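Jitton Recruitment Exam: Paper Setter Sebastián Yáñez on How Candidates Should Prepare

Last updated: September 16, 2019
3 min read

Candidates for the Jitton district clerk posts will sit the written test at the end of the month. There are 107 vacancies this year, and 3,278 people have been sent hall tickets. Sebastián Yáñez spent six years setting papers for the district before he left to teach at the Barbu coaching center in Kakthorpe. He agreed to talk about the exam as long as we didn't ask him what will be on it.

He said most of the trouble on exam day starts at the gate. "People print the ticket the night before, see that the photo is a gray smudge, and hope for the best. The staff at the gate can't let you in on hope. Print it a week early and look at it."

Candidates should also carry the photo ID they used when they registered. A different ID with the same name on it is not accepted. Yáñez said he had seen this cost people a seat every year. "They bring a driver's license, but they registered with a passport. It's the same person, same face, and they still get sent to the help desk, and the line there is long."

The paper carries 400 marks across two sessions. The morning covers general knowledge and reasoning. The afternoon is office procedure and written English, and this is where Yáñez thinks candidates lose the most ground. "They study general knowledge for months because there are a thousand books for it. Then they give office procedure a weekend. I have read letters in the afternoon paper with no subject line and no date. Those are easy marks."

He doesn't recommend any one book, although the Dakov guide is the one most of his students carry. He said it is fine for reasoning and thin on letter writing, and that the old papers on the district website are free.

Asked about negative marking, he said the rule is the same as last year. A wrong answer costs a quarter mark and a blank costs nothing. "If you can rule out two choices, answer it. If you can't rule out any, move on and don't come back until the end."

Some candidates have asked whether clerk jobs are worth the effort with so much office and warehouse work being automated. Yáñez gets the question in class too.

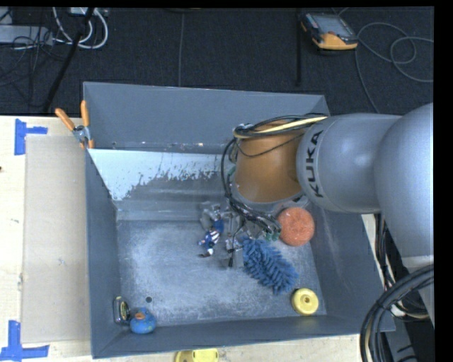

"I tell them the work changes and the post stays. When I joined, we had typists. Those same people ended up handling online applications, and the district trained them for it." He added that the first two years are mostly filing and counter duty – dull in places, he said, but the hours are regular.

The waiting list is the other thing he wanted to mention. Last year 484 candidates cleared the written test, and many who missed the first list were called months later. Some had changed their phone numbers by then and never got the message. "Keep the same number and the same email until the list expires. Check the website yourself as well."

Results are expected on the district website, with document checks to follow at the Kakthorpe office.

12 shares
4 comments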